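Viltonska Fold
Task planning and grasp control for soft goods

Viltonska Fold is the software layer between your cameras and your grippers. It takes wrist-view video, keeps track of a garment as its shape changes, and plans the next grasp. Version 18 adds a model for padded and quilted clothing.

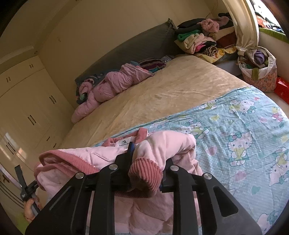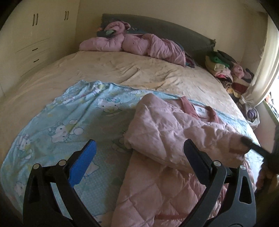

Quilted babywear on a bed, seen from the gripper. Photos: Folke Lundgren / Viltonska

Perception
Padded fabric springs back, and a folded layer can look much like the one under it. Fold marks trims, cuffs, necklines and care labels as landmarks and uses them to work out which way up a garment is lying. Patterned bedding is handled as background, so a printed blanket does not need to be swapped for a plain one. Wide-angle lenses are supported; run the calibration tool once per lens.

Planning
The planner scores each possible grasp by layer count, edge distance and jaw opening. You can see the scores live, change the weights, or block an area completely. Plans are saved as plain text and can be replayed step by step in the Akberg viewer.

Control
Jaw commands go out every 18 ms. If the fabric slips, the controller closes further or lets go and asks for a new plan – you set which. Two grippers can share one garment under a single plan.

What you get
Licence for one workstation and two grippers
Garment library, 514 entries, 63 of them padded
Calibration tool and printed target
Akberg viewer
Updates until the following August

Requirements
64-bit Linux, 32 GB memory, a supported graphics card. Drivers are included for Zullard two-finger grippers. For other makes, see integration note 103.

Trial licences and quotes: Shirley Hartley, sales desk
Integration questions: Tanvir Ranasinghe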